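**Walodmont Book Processing Center** is a returns and repair facility for library books in Bongate. It handles stock for 19 branch libraries and is best known for automating most of its sorting and page-checking work. The building was formerly a printing plant owned by Gatti.

## Operations

Books arrive in wheeled bins and pass through a sorting line that reads the tag in each item. The line was supplied by Drastolley and replaced a system of hand-marked shelves. Items flagged for wear go to the inspection desks, where covers, spines and page edges are checked before a book is repaired, returned or withdrawn.

## Effect on staff

Before automation, the center had 12 full-time sorters. No one was laid off when the line opened, but most sorters moved to inspection or to teaching the handling equipment. Teaching is done by demonstration – a worker opens, turns and closes books with a hand-held gripper, and the recorded movements are used to train the desk arms.

Debora Caputo, the center's floor supervisor, has described the change as a trade of sore backs for sore wrists. Lifting injuries fell after the bins were motorized. Complaints about hand strain rose, and demonstration shifts were shortened in November after a request from the staff. Pay for the new duties took longer to settle, and a separate job grade was added in the second year.

## Difficult items
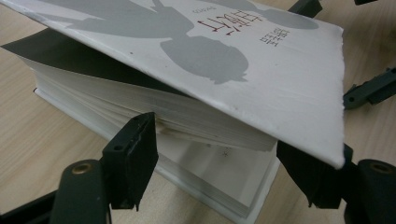

Thick paperbound books remain the slowest items at the inspection desks. The cover has to be raised without dragging the first pages along, and the block underneath can shift or fan out as it moves. On a white volume with a red Korean title, one black finger rests against the side of the pages while the other is tucked under the bent corner of the cover. A brownish smudge on the page edges is the kind of mark inspectors still judge by eye.

The training list holds 179 titles, chosen by the inspectors. Oversized atlases and spiral-bound books are left off it and are handled entirely by staff.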